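In praise of the short menu

I had dinner at Lolla again last week and I am still going on about it to anyone who'll stand still. The place seats maybe a couple of dozen people, it sits halfway down the main street in Prarkthorpe between a key cutter and a shop that sells wool, and the menu has five things on it. Five! You can read the whole lot before the water arrives, and then you get to put it down and talk to the person you came with.

I want to make a case for this, loudly, because I think the short menu is the best thing to happen to eating out in my lifetime and it still gets treated as a kind of stinginess. My own family complains about it. "There's nothing to choose from," says my aunt, who has ordered the same lamb dish at the same club for as long as I've known her.

Think about what a long menu asks of a kitchen. The old family bistro near my work used to run to 68 dishes, in a padded folder with laminated pages, and I loved the folder, I really did. But a kitchen with two cooks and one fridge can't have 68 fresh ideas on the go on a quiet night. Something has to be sitting in a tub. You'd order the barramundi and it would taste like it had been waiting for you, and for a good few people before you who picked the schnitzel instead.

At Lolla in May they had a plate of roasted pumpkin with brown butter, toasted hazelnuts and a sharp, salty yoghurt underneath, and I have thought about that yoghurt most days since. It was so clearly the work of somebody who had made it over and over that week and got a bit better each time. The edges of the pumpkin were nearly black and chewy like toffee. My friend, who claims not to like pumpkin, ate half of mine and then ordered her own (for dessert!).

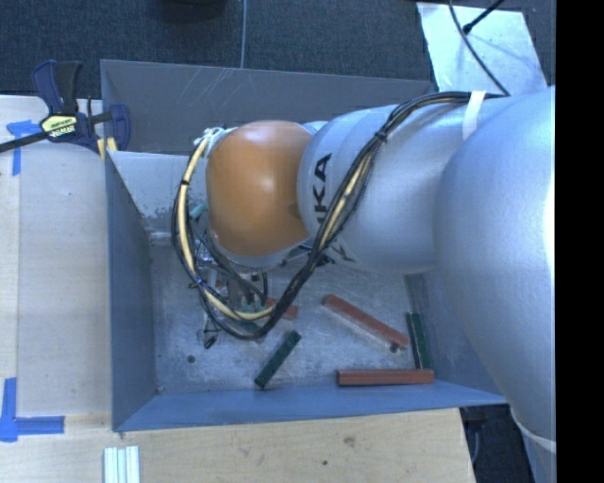
Repetition is the part I'd like diners to get excited about. We admire it everywhere else. We'll happily queue for a baker who makes one kind of loaf, or drive across town for the dumpling place with the steamed-up windows and the single flavour. Then we walk into a restaurant with tablecloths and suddenly we want a steak, a curry and a risotto all available at once, just in case the mood takes us.

Ertürk is my other favourite argument. It's a grill out past the railway line, all smoke and noise, and it does lamb, chicken, eggplant and bread. The bread comes first, blistered and floppy and too hot to hold, and you hold it anyway. There's a chopped salad with pomegranate that gets made when you order it – you can hear the knife going – and a bowl of pickled chillies that I'd cheerfully eat with a spoon. I have been there on a packed night and at three in the afternoon with the place to myself, and the eggplant was every bit as good both times. How many restaurants with a long menu can you say that about?

Now, there are fair objections. If you can't eat gluten, or you keep halal, or you're vegan, a list of five can shrink to one or to none at all, and being told "the chef can do you a salad" is a miserable way to start a birthday. I take that seriously, and I think a good short menu has to as well. Lolla always has two dishes without meat and will tell you over the phone what's in everything. Other places could do better. Ring ahead, ask, and if they're rude about it, spend your money somewhere else.

Kids are the other one. I have no great answer, except that my nephew ate the flatbread at Ertürk for an hour straight and declared it the best restaurant in the world.

And yes, some short menus are just lazy, or pricey, or both. Prelance, the wine bar that opened up the hill, has a tiny list too, and on my visit three of the plates were things out of tins with a slice of lemon. They were very nice tins! I'd still like somebody to turn the stove on.

But when it's done with care, I can't think of a happier way to spend an evening. You sit down, you trust them, you eat what they're proudest of that week. Next month it'll be something else. I've heard a rumour about quinces at Lolla, and I've already booked.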